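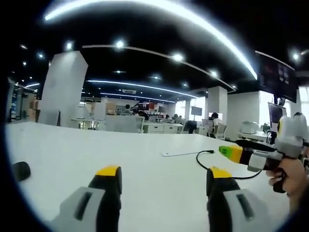
Ogola Humour Wiki -- Article Safety Check, March round

G'day all, it's my turn on the clipboard again. I went through all 93 pages in the Empires and Other Bad Ideas category, and my comments are under each item. Same markings as last time: OK, FIX, or PULL (moved to drafts until someone sorts it out).

1. Redirects go where they say they go
FIX. Most are fine, but "Truslow" still bounces you to "Truslow (disambiguation)", which bounces you straight back to "Truslow". I know it started as a gag and I did laugh the first time! Some browsers throw an error on it though, so please make it a proper page with a link that loops by hand.

2. Fake quotes are pinned on fake people
FIX, 5 pages. We've been over this one. Admirals, governors and duchesses are all fair game as long as we made them up ourselves. I found a few with living people's names stuck on the end, and I've swapped those for Lord Cinon for now. If you wrote one and hate my version, change it, just keep it to somebody who doesn't exist.

3. Satire banner shows on every page
OK. Checked on desktop and on my phone. On the phone it sits a bit low on the longer titles, but it's there.

4. Nothing that could be taken for real advice
PULL, one page. "How to Annex Your Neighbour's Carport" is a cracker and I want it back up by the end of the month, but the middle bit about the fuse box reads like real instructions. Recep Oral wrote it and he's already promised me a rewrite with a goat in it. Everything else in the how-to section is daft enough that no one's going to try it.

5. Maps and flags load and have a licence note
FIX. The map for the Cinon Empire is fine (still shaped like a lamington, still my favourite colour scheme on the site). The flag gallery has 8 files with no licence note at all. Seung-woo Seol drew half of them and has put her notes in since I started typing this, so that leaves the other half. If you uploaded a flag with a wombat on it, have a look at your talk page.

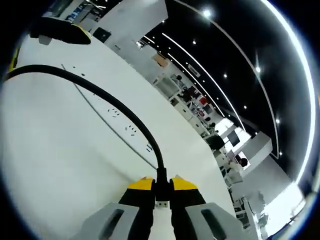

Black USB cable, silver plug end.

6. Templates don't nest forever
OK, just. The "Stolen" template (the one that stamps STOLEN FAIR AND SQUARE across a territory box) was calling itself on the big timeline page, and the whole thing took an age to load. I've capped it. You can still put it on up to 60 territories on one page, and if you need more than that your empire's probably too long for the joke -- split it in two and give the second one a worse king.

7. Running jokes haven't turned nasty
OK, with a grumble. Read your page back as if you come from the place you're having a go at. The custard wars are good fun and the punchline's always on the blokes in the hats, so leave them as they are. There was a line in the railways article I thought was a cheap shot, so I took it out and left a note on the talk page. Happy to argue about it there.

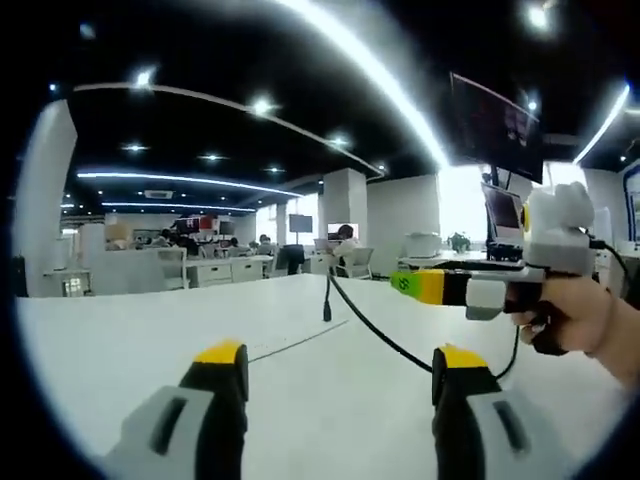 Can I remove a FIX tag from my own article once I've sorted it?

Go for it, as long as you put the item number in your edit summary so I can find it again. PULL tags are different, those need a second person to read the page first.

8. Talk pages are civil
OK. One long stoush over whether a moat counts as a navy. Archived it at both parties' request, and for the record I reckon it does.

Still to do: the audio files, which I haven't opened yet, and the whole of the Ogola Help section. Seung-woo's got the list for that one.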